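Weekend job going at the Raltdale card shop

I'm after someone cheerful to help me behind the counter from November, two afternoons a week. It's mostly serving people, sorting second-hand postcards and birthday cards into the right drawers, and chatting to the regulars — there's a lot of chatting, be warned! We've got 4000 old postcards still to sort, so you won't be bored. 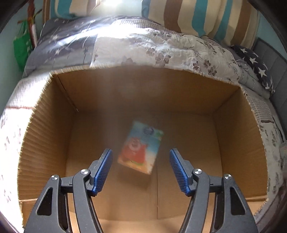 Do I need to know anything about postcards? Not a thing, I knew nothing when I started and Sabina Hrubý taught me the lot over tea and biscuits.

You do need to be fine with stairs and happy on the till. Lunch is on me. Pop in before 4pm and ask for Miroslava, or leave a note with your phone number — I'll ring you back, promise.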